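Naltitz Veterans Post
Progress Report to the Sturnach Fund
Reporting period: January through April
Submitted June 21, 2024, by Yolanda Quintero, Post Adjutant

1. Status of the grant

The grant covers three work items: the member records project, repairs to the memorial wall, and the meal program for homebound members. Items one and three are on schedule. Item two is behind, for the reasons given in section 3. No change to the total award is requested.

2. Member records

The post held its membership records on paper cards, in two filing cabinets and several boxes of uneven condition. All cards for current members have been scanned and entered. Cards for deceased members are 60 percent complete. Gitau Kinyua is checking entries against discharge papers where the family has supplied a copy. Where the card and the discharge paper disagree on dates of service, both are kept and the record is marked for review. At the close of the period 34 records carried that mark.

Officer lists before the charter renewal remain incomplete. The minute book for those years has not been found. Bình Đỗ has written to the department office for copies of the annual returns.

3. Memorial wall

The contractor, Van der Merwe, finished the drainage work on the north side in April. Resetting of the name panels has not started. The first delivery of anchors was the wrong length and was sent back. The replacement order was confirmed after the close of the period.

Two names on the east panel are misspelled. Corrected spellings have been approved by both families, and the cutting will be done while the panels are down. The cost falls within the existing line for stonework.

4. Meal program

The program delivered to 53 homebound members and surviving spouses, against a target of 100 by the end of the grant year. Most new referrals came through the Vullska clinic. Deliveries run twice a week. The second route was split in March after drive times passed the limit set in the grant agreement.

Food costs were under budget. Fuel costs were over budget by a smaller amount. A transfer between the two lines is requested in section 6. 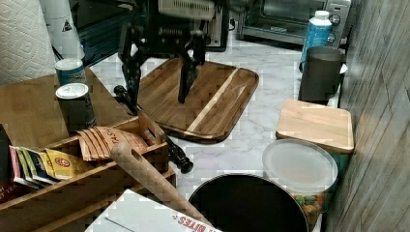 5. Personnel

Wycliffe Kimaro took over as program coordinator from Baltasar Vergara, who remains on the post roster as service officer. The handover included the route sheets, the referral log and the supplier accounts. Background checks are current for all drivers.

6. Requests to the fund

a. Approval to move the unspent food balance to fuel for the remainder of the grant year.
b. Extension of the completion date for the memorial wall to the end of October.
c. Confirmation that scanning of photographs may be charged to the records line. The grant agreement mentions cards and minute books only.

7. Next period

Finish entry of the deceased member cards. Reset the name panels. Open a third delivery route if referrals continue at the present rate. The ledger and receipts for the period are attached as Appendix A, and the contractor's revised schedule as Appendix B.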